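Category: Course Materials > Work and Technology > Week 6
Posted May 2026 by Wanda Szulc

Handout 6. When the task moves to the machine, what moves for the person?

Reading first: Kozłowski, the Detville chapter. Skim the tables, read the interviews.

Main points from lecture

- Automation at a workplace rarely takes a whole job. Takes tasks. The job gets re-drawn around whats left.
- Detville sorting hall, 34 people before the change. Same headcount a year later, different day. Less lifting, more waiting, more clearing of jams.
- Pay grades did not follow. "Operator" on paper, tender in practice. Come back to this in the seminar.
- Tomau plant: training was 6 hours, all of it on stopping the line safely. None on why it stops. People taught each other at shift change.

Skill that doesn't get written down. Handling soft, small, odd things is still hard to hand over. A box on a belt, fine. Cloth, a toy, a tin on its side: hand work, or a hand working through a tool. Someone has to show the motion, over and over. Is that skilled work? Who gets credit for it? Bogdan Kozłowski says the demonstrator is the new craftsman, I'm less sure, see his last section and argue.

Pace. Ekitz logged 156 stops in one month. Managers read it as a machine problem, workers read it as the only breaks they had.

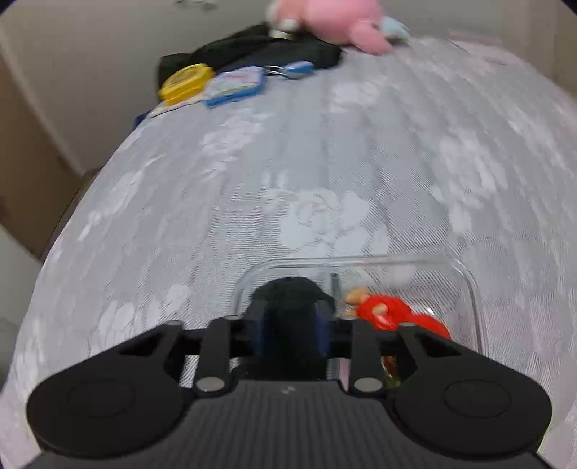
Page last changed: December, see top of page for current posting

Look at the size of the tool against the small stuff on the bedspread, the yellow container, the blue tin. Two fingers, wide body. Think about wrist, grip, what a full shift of it would do. Ergonomics reading (Nnaji) covers hand tools in general, pp. on grip fatigue.

For seminar
Pick one task from a job you have had. Write down every step your hands do. Which would you give away? Which woud you want paid more for keeping?
One page, typed, bring two copies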